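3. 共有工房における実験台の製作

3.1 機材の配置
本装置は、Rondmontの共有工房の一角に組んだ卓上の自動化実験台である。製作はAkpaluとEntiliが担当し、ロボットアームの据え付けと配線はNoiphanが行った。作業面には黒い布を敷いた。実験室から譲り受けた撹拌機能付きホットプレートと、丸底フラスコ用のリング状の台を布の上に置き、双方に手先が届く位置をアームの基部とした。加熱部の中央には円筒形のアルミブロックを載せている。図3に製作期間中の作業の様子を示す。

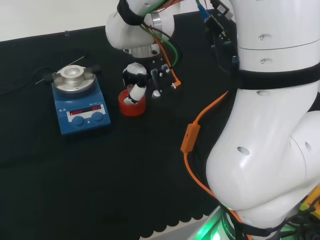
アームの制御に市販の統合ソフトウェアは必要か。
必須ではない。本研究では、関節角の指令を送る短いプログラムを工房の共用計算機で動かし、手先の開閉は別の処理に分けた。統合環境は、複数台を同期させる段階で導入を検討すればよい。

3.2 手先の選定
当初はグリッパのみで全工程を行う予定であった。しかし、細い首をもつガラス器具では把持位置のずれが残ったため、多指ハンドも比較の対象に加えた。指先の軌道は人が手でアームを動かして教示し、同じ動作を30回再生して位置のばらつきを記録した。教示に要した時間は1動作あたり約8分で、その大半は手首の角度の調整に費やした。

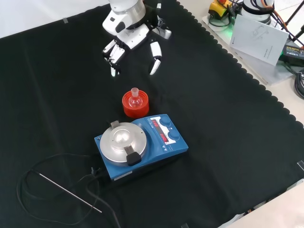 教示点の間は直線で補間し、器具に近づく区間のみ速度を下げた。減速区間の長さは80 mmとした。この値はAyeleが手作業で決めたもので、最適化はしていない。短くすると接触時の姿勢が安定せず、長くすると一連の動作が間延びする。工房は夜間も他の利用者がいるため、動作試験は原則として火曜の午前に行い、非常停止の確認を開始前の手順に含めた。

3.3 布と配線の扱い
黒い布は背景を単純にし、器具の輪郭を検出しやすくする目的で用いた。布がずれると教示点との対応が崩れるため、縁をクリップやテープで留めている。温度プローブのケーブルは手先の通り道と交差しやすく、位置を決めるまでに何度か引き直した。

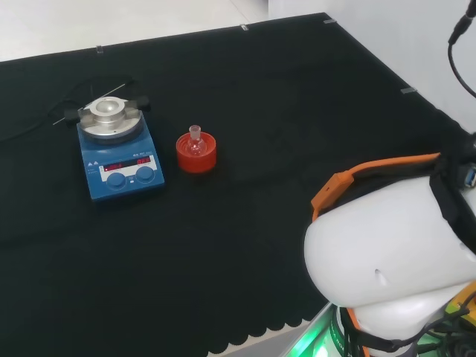
最終更新:7月(第2版、3.3節の記述を修正)

配線を引き直すたびに、器具の位置も原点から測り直した。測定には金属製の直尺を用い、結果は工房の作業帳に記入した。Mabasoの指摘により、後半の試験では器具の底の輪郭を型紙に写し取り、配置の再現に使っている。型紙による再配置の精度については4節で述べる。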